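Moving in with less

October 2, 2021

We got the keys to the apartment on Grostness in July and I said I would write up how the move went. It has taken me this long to find the notebook.

The old place was a three-bedroom house with a garage and an attic. The new one has two bedrooms and a single closet by the front door. Most of the work was done before any truck showed up.

Start with the garage

I began with the garage and I would do it that way again. Very little in there had any feeling attached to it. Paint cans, a broken rake, two bikes with flat tires, a box of tiles from a bathroom we redid years ago. The paint went to the county drop-off, which only takes it on weekday mornings. The bikes went to Randa Sayegh's boys down the street.

The attic was slower. I found my college papers and read them for an entire afternoon, then recycled all but one folder.

Books

I had 82 boxes on my list when the mover came to quote, and 15 of those were books. He looked at the books and wrote down a higher number. I got them down to six boxes. The used bookstore took the cookbooks and the mysteries and turned down everything else. The library sale took the rest.

I kept the gardening books even though I no longer have a garden. There is a balcony.

Laundry

I thought hard about what to do for laundry, as the old washer and dryer were staying with the house. The new apartment has a closed-off corner next to the kitchen with water and a drain, but it is narrow. Two machines side by side were never going to fit. I spent a couple of evenings reading about washers with two drums, one above the other, so that a small load can go in one and the sheets and towels in the other. 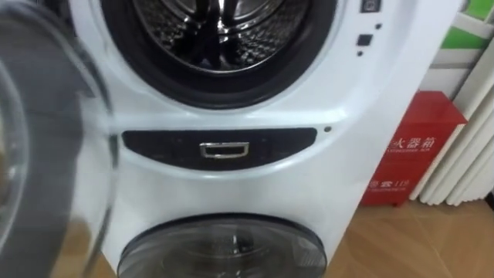
Furniture

Measure the doors. I measured every wall in the apartment and drew it on graph paper, and then the couch would not go around the turn in the hallway. It spent the first night in the lobby. Debora Gentile from the second floor told us to take the feet off, and with the feet off it went through - just.

The dining table we sold. We eat at a smaller one now and it seats four, five if someone takes the piano bench. The man who bought the old table paid $1000 for it with the chairs, more than I expected.

Still not done

There are four boxes in the second bedroom marked "desk" and none of them have anything from the desk in them. The bedroom curtains are too long. I need to change the address on the car insurance and call the dentist.

I also owe Hiba Darwish her hand truck back. If you are reading this, Hiba, I'll bring it by next week.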